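Gatamness Knitwear Repair Scheme: progress to the end of February
Prepared for Heriberto Rengifo by Gifty Dankwa

We took in 579 garments against the grant, and 461 have gone back to their owners mended. The plan promised that every piece would be returned within two weeks. I doubted that figure when it was written and I doubt it more now. Plain elbows and cuffs go quickly. Patterned yokes do not, and Aušra Jõgi is still the only mender who will take them on.

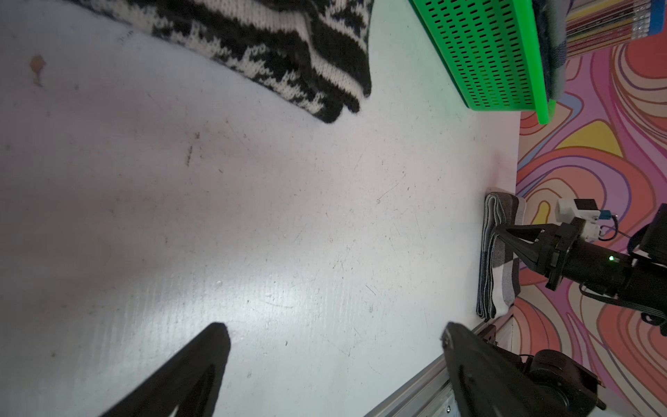
The Kindik drop-off point has brought in 13 pieces since it opened. Raimonds Bite wants to keep it going until summer. I would close it — the rent alone costs more than the yarn we use there, and most of those customers could reach the Dzene shop by bus.

The survey looks good on paper. Nearly everyone said they would mend again and buy less. People say that to whoever has just fixed their sweater for free, so I would not quote it in your annual review. Arūnas Jõgi has agreed to call a sample of them in the fall and ask what they bought.

Spending is on budget except for moth treatment, which ran over. The invoice is attached.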